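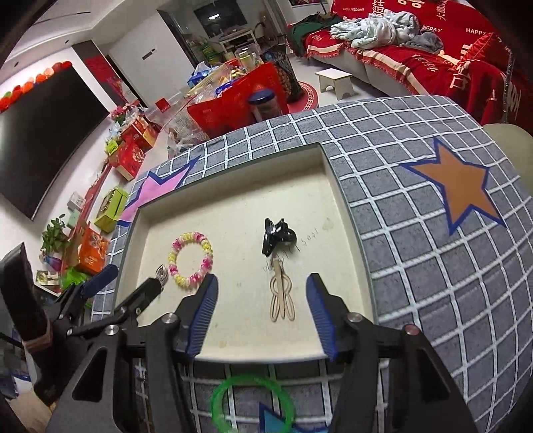
Pads go before screws do, the technician says, and most of the grippers that come back marked "loose" have nothing loose on them. The rubber has packed down on one finger more than on the other, the pair closes off center, and the operator feels it in the hand as play.

The technician services the Stosero hand grippers at Undico's bench in Bostwood and asked to be quoted by role only. We spoke on 15/01/2024, with one unit in pieces on the mat and a second one assembled for comparison. The Stosero is a simple tool: a black frame, two arms on pivots, a padded finger on each arm, a trigger linkage and a camera on a bracket. It has no motor. The operator's hand does the closing, and the camera records what the fingers do.

"People hear there's no motor and decide there's nothing to maintain," the technician said. "It has two pivots, a return spring, a linkage and an optical path. All of those drift."

The check begins with the fingers. The operator closes the tool slowly on nothing and looks at where the pads meet. They should touch along their full length at the same moment. If the tips touch first, the arms are usually fine and the pads are worn at the heel. If the heels touch first, the technician looks for a bent arm.

"Hold it up to a window and close it. If light comes through in a wedge, that tells you which end. Then swap the pads left for right and do it again. If the wedge moves with the pads, it's the pads. If it stays, it's the arm or the pivot."

New pads are always fitted in pairs. The old rubber is peeled from the tip backward and the seat wiped with alcohol. The new pad is pressed on from the heel and left for 30 minutes under a light clamp before the tool is used. I asked whether that wait is observed in the field.

"No. And then the tip lifts, and they glue it down with whatever is in the drawer. I've had fingers in with hard glue on the gripping face. You can't pick up a hair pin with that. It skates."

Hair pins came up more than once. Small, light objects are where a bad setup shows, the technician said, and a set of hair accessories makes a reasonable test because the items fail in different ways. A flat wooden pin wants both pads to land level. A metal clip lying on its side has very little height to hold. A spiral hair tie will squash and roll out if the closing force comes in too fast. A claw clip is easy to grab and hard to set down upright again. A tray with low sides adds one more condition, as the fingers have to open inside the walls.

"If it handles a large box, that proves almost nothing. A box lets you be sloppy."

The pivots come next. Each arm turns on a screw with a round head, and the temptation is to tighten these whenever the tool feels vague. The technician would prefer that operators left them alone. Too tight, and the arm drags on the way back. The spring will still open it, but late, and the two arms no longer open together.

The bench procedure is to back the screw off completely, clean the bore, apply one drop of thin oil, run the screw in until the arm stops rocking and then back it off slightly. The arm should fall open under its own weight with the spring unhooked. Bostwood uses a Sastry driver with a preset clutch for this. The clutch is set to 3 on its own scale, a number that means nothing on another make of driver.

"I don't give out a torque figure for field use. They don't have the driver. I tell them: spring off, arm falls, done."

Threadlocker is applied to the last turns only. One unit had been filled with it down the whole bore and took most of a morning to get apart. The bore was scored and the frame was scrapped.
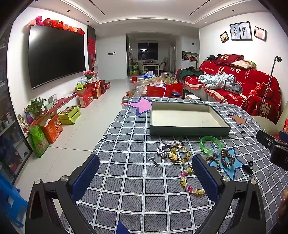
*Jaws open over a bead bracelet, with the other small accessories further back.*

Bracelets bring a different fault. Strung beads and braided cords drape over the lower edge of a pad, and if that edge has begun to curl, the string gets under it. The operator pulls, the pad lifts a little more, and after enough repetitions there is a pocket. The technician runs a fingernail along the lower edge of each pad before a session and expects operators to do the same.

"A bangle is rigid, so you know where it's going to be. Beads on a string, you pick up one part and the rest arrives later. You want clean edges for that."

I asked how often the full service is done. The interval is 6 weeks for a tool in daily use. The pads are inspected at every session and changed on condition. Of the 29 units on the Bostwood list in January, most had gone past the interval, and the technician did not consider this urgent provided the daily check was being made. The check itself is a card kept in the case:

- pads clean, edges down, meeting along full length
- arms open together
- spring hooked at both ends
- camera bracket tight, lens wiped
- fingertips visible in the picture with the jaws fully open

The last line causes the most returns after pads. The bracket has a small amount of tilt, and a knock in transport is enough to move it. When the fingertips sit too low in the view, the recording is of limited use even though the tool handles perfectly. Resetting it is a matter of loosening the bracket, opening the jaws fully, tilting until both tips show, and tightening without letting the bracket creep.

"It always creeps. Set it a hair high and let the screw pull it down."

Cleaning is done with a damp cloth and nothing stronger on the pads. Alcohol is for the seats. Talc, which some operators use to stop the rubber sticking to plastic items, is not allowed at all; it works into the pivots and turns to paste with the oil. Spare pads are kept flat in their packet, away from heat.

Near the end I asked what the technician would change in the design. The answer was the spring hook, which can be fitted backward and will then work for a few days before it slips.

"I've asked for a notch. For now there's a dab of paint on the side that faces out. If you can't see paint, take it off and turn it around."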